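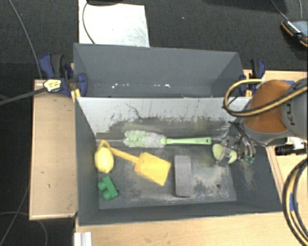

Rapport d'avancement – réemploi des jouets et du petit matériel
Association Brimeo, site de Besten
Période : de janvier à fin mai

1. Rappel de l'objet

La subvention accordée par la fondation Faltard finance la reprise, le tri et la redistribution de jouets d'occasion et de petit matériel ménager. Les objets viennent des écoles maternelles, des crèches et des dépôts de particuliers. Ils sont triés à l'atelier de Besten puis remis aux structures partenaires. Le présent rapport couvre les cinq premiers mois et fait suite à la note de démarrage déjà transmise.

2. Avancement du tri

À la fin de mai, 1649 objets avaient été triés, pour un objectif de 2000 à la fin de juin. Le retard pris en janvier, lorsque l'atelier n'avait pas encore toutes ses étagères, est en grande partie rattrapé. Nous pensons atteindre l'objectif à la date prévue, sauf baisse des dépôts avant les vacances.

Le tri se fait en bacs gris. Tout ce qui arrive mélangé passe d'abord par un bac commun, où l'on trouve côte à côte des objets sans rapport entre eux : une brosse de nettoyage vert clair, une pelle jouet jaune orangé, un citron jaune, une brique de construction verte. Chaque objet est ensuite dirigé vers l'une des familles retenues :
– jeux de plein air (pelles, seaux, râteaux) ;
– construction ;
– dînette et imitation ;
– entretien et ménage ;
– à examiner.

La famille « à examiner » a été ajoutée en mars. Elle reçoit les pièces dont l'usage n'est pas clair, par exemple les blocs unis sans marque ni attache. Avant cela, ces pièces restaient au fond des bacs et ralentissaient la suite du travail. Elles sont maintenant revues une fois par mois et, faute d'usage trouvé, partent au recyclage.

3. Matériel et locaux

Les bacs ont été achetés d'occasion auprès de l'entreprise Paulauskas. Leurs parois sont raides et inclinées, ce qui évite que les petites pièces tombent. Le fond porte des rayures blanchâtres, des traces de poussière et des zones usées plus sombres. Ces marques ne gênent pas le tri, mais les objets gris s'y distinguent mal : un bloc gris aux angles arrondis se confond presque avec le bac. Nous avons demandé un devis pour des tapis de fond clairs. Il faudra prévoir une découpe pour les petits trous du fond, que nous souhaitons laisser libres afin de pouvoir rincer les bacs.

Le rangement des bacs l'un derrière l'autre a été conservé. Celui de devant sert au tri en cours, l'autre à la réserve. Les étagères sont toutes posées et le point d'eau est en service depuis avril. L'éclairage du côté de la réserve reste faible en fin d'après-midi.

4. Nettoyage

Les jouets en plastique sont lavés à l'eau savonneuse puis mis à sécher sur claies. Les brosses destinées au don ne servent jamais au lavage. Une confusion s'est produite en février entre les brosses de l'atelier et celles des dépôts – les premières sont désormais suspendues près de l'évier et marquées d'un point de peinture.

5. Redistribution

Deux structures partenaires ont reçu un premier lot en avril. Les retours portent surtout sur les jeux de plein air, demandés en plus grand nombre pour l'été. Les pièces de construction sont bien accueillies lorsqu'elles sont livrées en lots compatibles, ce qui demande un second tri par taille et par système d'emboîtement. Ce travail avait été sous-estimé dans le projet initial.

La dînette part moins vite. Les crèches préfèrent des lots complets et nous recevons surtout des pièces isolées.

6. Budget

Les dépenses sont conformes au plan pour les locaux et l'eau. Le poste « petit équipement », doté de 2000 euros, est presque entièrement engagé par l'achat des bacs et des claies. Les tapis de fond n'y étaient pas prévus. Nous proposons de les financer par le reliquat du poste « transport » et demandons l'accord de la fondation sur ce transfert.

7. Suite prévue

En juin : fin du tri de la première tranche, préparation des lots de plein air, revue de la famille « à examiner ».
En juillet : livraison aux partenaires, pose des tapis si le transfert est accepté.
En septembre : reprise des collectes dans les écoles et remise du rapport suivant, avec le détail des lots livrés par structure.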